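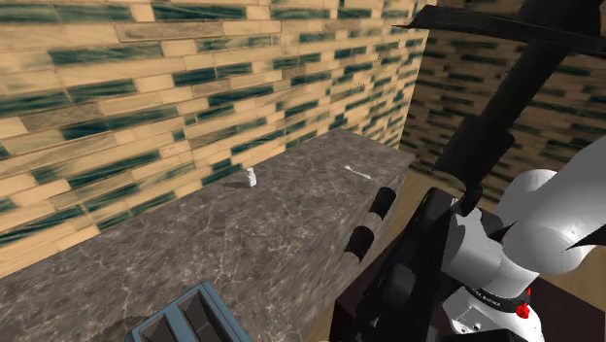

Farm Machinery > Seeding and Drilling > Resolved

Bivix trailed drill: left-hand seed shaft stops at headland, low shaft speed alarm

Opened by: Kadir Dönmez
Handled by: Noreen Sheehan
Opened: 15 August 2018
Status: Closed, parts fitted

Reported fault
Left metering shaft drops out when the drill is lowered after a headland turn. Terminal shows "Shaft speed low, left" and sounds the alarm. Right shaft keeps turning. Clearing the alarm and lifting and lowering again usually brings it back. Machine has 1,122 hectares on the counter. Fault was occasional in January during bench checks and was put down to a low battery.

Checks done by owner before contact
Shaft turned by hand with drive disengaged: free, no tight spots.
Fuse 8 in the drill junction box: good.
Seed hopper emptied, metering rollers cleaned, no change.
Terminal restarted with ignition off.

Reply 1 (Sheehan)
Please run the static test with the drill raised and supported. Set the target to 100 percent and note the supply voltage at the left motor plug with the motor running. Then repeat with the drill lowered. Also state which Ero terminal software is loaded.

Reply 2 (Dönmez)
Raised: 12.6 V, motor runs normally. Lowered: 12.5 V for a few seconds, then 9.1 V and the alarm. Right motor stays above 12 V in both positions. Software is version 4.

Reply 3 (Sheehan)
Software is current, leave it alone. The voltage drop only appears with the drill down and only on the left, so the motor and the controller output are unlikely. Inspect the left harness where it passes the folding hinge. On this frame the original clip sits too close to the pivot and the conduit can be pinched as the wing settles. Open the conduit and look at the red supply wire over its full length through the hinge.

Reply 4 (Dönmez)
Found it. Conduit flattened, most of the strands in the red wire broken under the insulation. The Ševčík motor connector also had green corrosion on one pin.

Repair
Left harness section replaced. Connector pin replaced and seal renewed. Clip moved back along the frame tube, with enough slack left for full fold. Voltage at the left motor with the drill lowered is now 12.5 V and steady. Calibration repeated for both sides. Parts supplied from the Flestby depot.

Ticket closed by Sheehan. Right harness to be checked at the next service.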